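Switching carriers after all these years

I've been meaning to write this one since December, when my phone bill went up for the second time in a year and I finally sat down at the kitchen table with a cup of coffee and read the thing from top to bottom. I don't think I had ever done that before. I'd been with Gadano since I got my first phone out of college, and I suppose I thought of them the way you think of the water company. The bill comes, you pay it, you grumble a little.

Well, I found a charge for a voicemail plan I haven't used in ages, and another for insurance on a phone that has been sitting dead in a drawer since two phones ago. That did it. I called the next morning and got a very polite young man who offered me a loyalty discount if I signed up for another two years. I told him I'd think about it, and I did, for a good while (I am slow with these things, as regular readers know).

What I ended up with is Tjoa, one of those smaller outfits that rents space on somebody else's towers. You pay $25 a month, you bring your own phone, and you get 2000 minutes of talk and more texts than I could send if I quit my job. The data is on the stingy side, but I'm home on the Wi-Fi most of the time, and at work too, so it hasn't pinched yet.
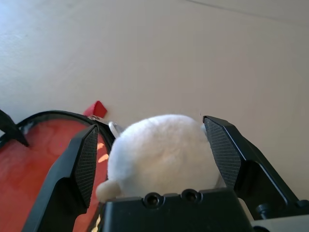 Moving my number over was the part I dreaded, and it did take some doing. Gadano wanted a transfer PIN, and the PIN only came by text message, and the text message went missing. I asked for another one and then both showed up together, and of course I typed in the old one first. I spent 34 minutes on hold listening to the same piano tune – I can still hum it – before a woman in the porting department sorted it all out in the time it takes to butter toast. From there it was just a matter of popping in the new card and restarting the phone a couple of times.

Coverage is the question everybody asks me. In town it's every bit as good as what I had. Out toward Udcombe, past the second bridge, it drops down to one bar and stays there until you get to the gas station, but Gadano was no great shakes on that road either. I did miss a call from my sister while I was out that way, and she has brought it up twice.

A few of you wrote to ask about Flokar, and I did look at them. They have a nice family plan, and if I had teenagers I'd probably have gone that way. For one person it came out higher than Tjoa once the fees were added in, and they wanted me to buy a new phone, and I like the one I have – scratched corner and all.

My last bill from Gadano arrived yesterday, by the way. They charged me for the voicemail again. I'm calling them in the morning, with coffee.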